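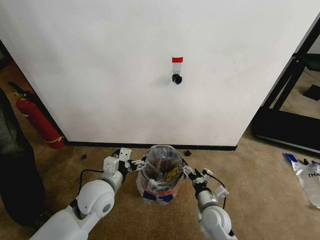
Small things on the carpet: a request from the second floor

3 min read

Since April we keep a clear plastic tub on the carpet by the long white wall, and I was asked to write some lines about how it should be used. The tub has a clear bag inside and blue tape low on the front. Many of you already drop things in it when you pass, and I thank you for this. Some of you have asked what is allowed, so I will try to answer.

The tub is for mixed small waste: wrappers, packing scraps, dead pens, bits of tape. It is not for food. Food goes to the kitchen bin, also when it is only half a cookie. Paper cups are fine if they are empty. Batteries are not fine, please bring them to the box at the Prindus reception, where they are collected for the whole building.

My second point is the floor. Small dark pieces are easy to miss on beige carpet when one walks fast, and they like to collect along the black baseboard. When you see one, pick it up, even if you did not drop it. The Ackermann cleaning team comes at 17:00 and vacuums the open area, but their machine does not reach well into the edge where the carpet meets the wall. What lies there can stay for weeks.

We tried for some time to have a tub with a lid. I was in favor of the lid, I must admit, but people put their things on top of it and left. The open tub looks less tidy and it works better. Because it is see-through, everybody can see how full it is. Please change the bag before it is full to the top. A full bag tears when you lift it over the rim, and then we have the same waste two times. New bags are in the Granix cabinet, third shelf. They come in rolls of 60, and when you take the last one, write it on the list inside the door.

About the wall. A small strip of red tape is there at head height, with a clear plastic piece just below it and a little black fluffy thing in it. Please leave it in its place. I have received three messages with the question if it can be thrown away, and the answer is no for the moment. The same is valid for the tape on the tub.

The fire extinguisher at the left stays also where it is. Please do not put bags, boxes or coats in front of it. In the Jillholm office they found theirs behind 11 cartons during the yearly check, and I would not like to read the same about our floor.

If the tub is too small for what you have, for example after unpacking a large delivery, carry the waste directly down to the container in the yard. The yard door is open until 18:00. Flat cardboard goes to the left side, everything else to the right.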